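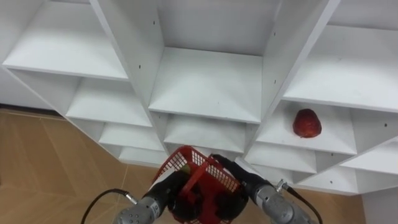
Both hands on the basket, one apple still on the shelf.

Posted in: Robots, Learning by Doing, Work Diary

2018-11-02

I have now spent two months teaching a robot to take fruit from a shelf, and my mother still asks me if I have found a real job. So I will try to write down what I do all day, in a way she can also read.

The company is small and sits in Horkdale, on the second floor above a shop for garden tools. The project has the name Drorisness. I do not know who chose this name and I was too shy to ask in my first week, and now it is too late to ask.

My title is operator. I stand a few steps behind the robot with a controller in each hand, and its arms do what my arms do. When I close my fingers, the black hands close. I look through the camera in its head, so the shelf is very steep under me, like I am leaning over it from a chair. In the first days this made me a little sick in the stomach. I ate dry crackers and it passed.

Every time we do the task from the start to the end, the computer keeps the movement of all the joints together with the camera picture. We call it one demonstration. The software for this is called Trodari, and it has a green button for "keep" and a gray button for "throw away". Since September we have kept 2,059 demonstrations, mine and those of the other operators together. The learning program then tries to find in them what is the same every time, and what may change.

I thought before that the difficult part would be to grab. It is difficult, but you learn it in a few days. What took me much longer is to be boring. If I take the fruit from the left side one time, and from the top the next time, and I stop in the middle to think, the robot learns also my thinking. It stops in the air and waits, exactly like me, but without any thought in it. In my first week I made 93 demonstrations and we threw away most of them for this. They had too many small pauses. I was a polite person at a door, letting nobody through.

So now I decide everything before I start. Which hand, which side, where the thumb goes. Then I move slowly and I do not stop.
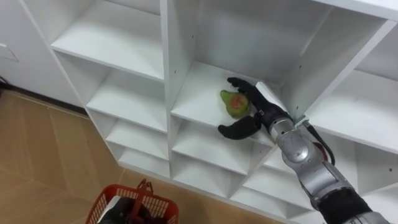

The pear, with one finger over the top and the thumb under it.

The pear deserves its own paragraph. An apple is the same from almost every side and it forgives you. A pear has a narrow end and a heavy end, and if you press on the wrong one, it turns out of the hand. I like to bring the thumb from below and let the finger come over the top, so the fruit lies between them like in a cup. I cannot feel how strong I press. I only see it. My colleagues said I will develop a feeling in my eyes, and I laughed, but I think now they were right — I look at how the finger bends and I know.

At home I noticed that I take pears like this also from the bowl. My hand comes slowly, thumb first.

The basket is another story. To hold it with two arms, both must push with the same force, or the basket goes crooked and the fruit rolls to one side. With my own arms I never think about it. With the robot I have to think about my left hand all the time, because my left hand is lazy. The older demonstrations have the basket always a bit tilted, and this is only me, no technical reason at all. One of the trained versions now tilts it too. I found this quite embarrassing and also, I must say, a little bit nice.

The other office, in Brito, uses a different way. They take the arms of the robot directly in their hands and pull them along the path, and the motors become soft and let them do it. I tried it when I visited. You feel the weight of everything and you make fewer mistakes in the first hour. But you stand with your own body in front of the shelf, so your elbow is in many of the pictures, and after 6 or so good ones my shoulders were finished. For two arms at the same time I would not like to do it. For one arm and a drawer, maybe yes.

For the next week my goal is 200 kept demonstrations with only the right hand, taking from the middle compartments. After this we change the height of the shelf and I suppose I will be bad at it again for some days. I have bought more crackers.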